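Teaching Equipment > Hand Guiding and Teleoperation

Harkska HG-50 Teaching Kit

The HG-50 is a teaching kit for six- and seven-axis tabletop arms. It lets an operator show the arm a task in one of two ways: by moving the wrist directly (hand guiding), or by driving the arm from a second, smaller leader arm on a separate stand (remote control). Both methods write the same recording format, so a task can be started by hand and finished by remote, or corrected later with whichever method suits the space.

The kit consists of the leader arm, an enable pedal, a wrist camera bracket with clamp ring, the interface box and the Trarkard recording software. The arm, gripper and camera are not supplied. Two-fingered grippers with position feedback are supported directly. Vacuum tools need the Sorex I/O adapter, ordered separately.

Hand guiding

With the pedal held down, the arm goes into gravity compensation and can be moved by the wrist. Releasing the pedal stops motion and closes the current segment. Payload must be entered before the first session, including the camera and bracket. An arm that drifts upward when the pedal is pressed has too high a payload value; one that sags has too low a value. Cable slack at the wrist should allow full rotation of the last joint in both directions.

Remote control

The leader arm has the same joint order as the follower and is matched to it in software. On connection the follower does not move until the two poses agree within the set tolerance. The trigger on the leader grip sets finger opening continuously, so partial closures are recorded as such. Remote control is the better choice for cluttered tables, where the operator's hands would otherwise block the wrist camera.

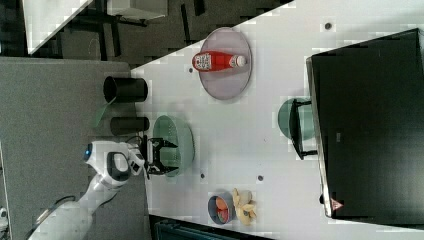 Applications Laboratory, Tabletop Manipulation Section

Kitchen items make a useful first task set. Plates have low rims and have to be approached from the side or at a shallow angle. A squeeze bottle lying down needs the fingers lined up across its body. Bananas vary in shape and rarely lie the same way twice. We advise recording each object separately before attempting a full clearing sequence, and changing the layout between recordings - a policy trained on one layout tends to learn the layout.

Recording

Joint positions, gripper opening, pedal state and camera frames are stored against a common clock. The default joint sampling rate is 100 Hz. Internal storage holds 800 recordings at the default settings, after which the oldest unlocked recording is overwritten. Segments can be trimmed, relabeled or discarded in Trarkard. Trimming does not alter the raw file.

Mounting

The interface box fits under the table or on a rail and needs 50 mm of clearance at the connector side. The leader stand should be fixed so that the operator has a direct view of the follower. The emergency stop of the arm controller remains in force in both modes and must be within reach of the seated position.

Ordering

HG-50, complete kit: part no. 565
Spare pedal, leader grip and bracket: on request
Integration and on-site setup: Tannous, contact Maysoun Bitar
Technical questions: Itsuki Tsuji

Firmware released before August does not support partial gripper closures and should be updated before use.

Page revised 15/11/2019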